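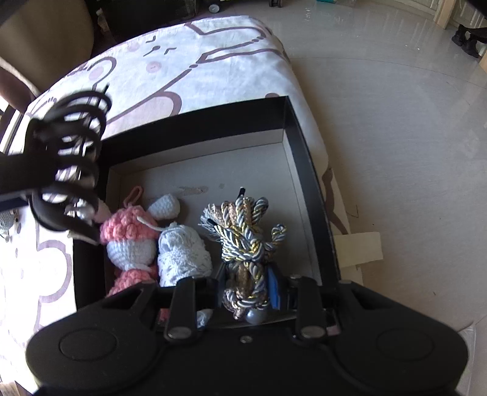

About Sirnlow

Sirnlow is a cat sitting company in Machala. We come to your home when you are away, we feed your cat, we clean the litter box and we stay for some time to play or only to sit quietly. We also have a small boarding house for cats whose owners prefer it, with 12 rooms on one floor and a terrace closed with net.

How we started

The company began with two sisters and one bicycle. A neighbor had to travel for her work and did not want to leave her old cat in a cage at the clinic. She asked if we could pass by in the mornings. Then her colleague asked the same, and after one year we had so many keys in the kitchen drawer that we had to buy a cabinet for them. At that time we used the name Jikeo, and some of our first clients still call us like this on the phone. We changed the name when we registered the company, as the old one was already taken.

Today we are a team of nine sitters. In the last year we made 1480 visits in the city. The boarding house opened in November and it is already full for most school holidays, so please write early.

How we work

Before the first visit we always come to meet you and the cat. This meeting is free and takes 40 minutes. We ask about food, medicines, hiding places, the vet and also about the noises that scare your cat. Everything goes on one sheet, and a copy of the sheet stays on your refrigerator.

The same sitter comes every day if it is possible. When the sitter is sick, another person from the team takes the visits and we inform you before she goes. After each visit you receive a short message. We do not write long reports, but if the cat did not eat we will call you, also at night.

Play

Cats who stay alone for many days become bored, and then they sleep too much or scratch the sofa. For this reason play is a part of each visit and we do not charge it extra. Old cats usually like slow toys on the floor. Young ones want to run – for them we stay a little longer.

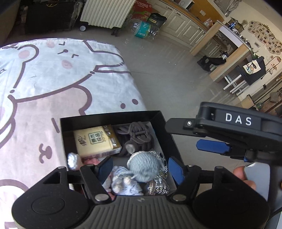 A gray knitted mouse, a gray rope toy and a pack of tissues in an open black box.

If your cat has a favorite toy, leave it in a place where we can find it. For the boarding house you can bring toys, a blanket and the usual food.

The Guva fund

A small part of every invoice goes to our fund, which has the name of the first street cat that lived in our office. With this money we pay sterilization for cats in the neighborhoods near the port. Until now 718 cats were treated, in cooperation with two local vets. If you feed a colony and need help, write to us with the street and a phone number.

Where to find us

The office is on the ground floor of the boarding house, with the green door. We are open in the mornings, and in the afternoon only with appointment – at this hour most of us are on visits. Dogs can wait in the entrance yard, where there is shade and water.

Page updated February 21, 2023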